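Grernex Bakery Bagging, README

Hi! This is the data card for the bagging set I've been building on my two-arm table. If you came from the Jokano repo, the folder layout is the same, so your loader should just work (tell me if it doesn't).

What's in it

500 episodes, all driven by remote control, one operator (me). The task is to get bread off a tray and into a paper bag, using both arms. I kept 477 as the main split. The others are in a folder called rough, and those are the ones where I let go too early or lost the connection halfway. They're labeled, so please don't mix them in by accident!

Each episode has joint positions for both arms, gripper opening, the video streams, and a one-line instruction in plain text. I wrote the instructions by hand, so expect a typo here and there.

How I drive it

I hold a pair of small leader arms and the table arms copy me. It took me 200 practice runs before my left hand stopped doing silly things, and none of those are included. Long sessions make me sloppy, so I stop after 6 good episodes and go get coffee. You can still spot the late-evening ones, my wrists get jerky.

Load it with the Barua reader, version in requirements.txt. The old Grimlow script still runs but it drops the gripper channel, so only use it for a quick look.
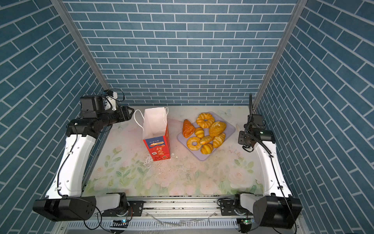

Picking order is the thing I get asked for most, and I never fixed one. I take whatever looks easiest to grab, which means the policy sees a lot of different choices from similar starts. With the pastries heaped up and touching like they are on the lavender tray, a croissant in the middle is a much nastier grab than something out at the rim. The red carton in the bag takes up room too, so plan your drops around it. And yes, the crumbs stay on the table, I like a bit of mess in my training data.

Known issues

Timestamps on the right arm lag a little in the October batch. Fix script is in tools, run it once per folder.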